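Gripper comparison group – October meeting, minutes

Start 4:00. Notes from the last meeting accepted with no changes.
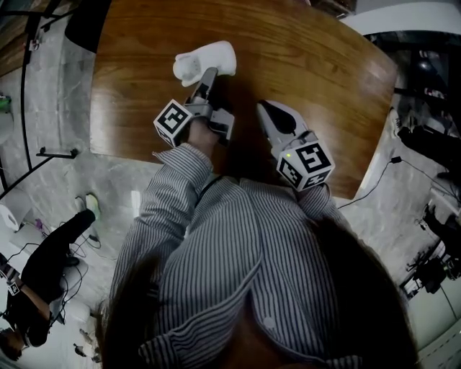 1. Finger inserts. The Purkarik inserts wear faster than the Sturnik ones. Order 7 more pairs of Sturnik before the next round. Purkarik stays in the test until the current stock is used up.

2. Soft objects. Both sets to be tried on the same items, in the same order. Stiff items wait – Lultby has not shipped them.

3. Controller. Tăng firmware dropped the connection 3 times. Ticket 2539 is still open. Go back to the older version for now.

4. Tracking. Recheck marker cubes for loose screws at the start of each shift.

Cable lengths moved to next meeting. Closed 4:50.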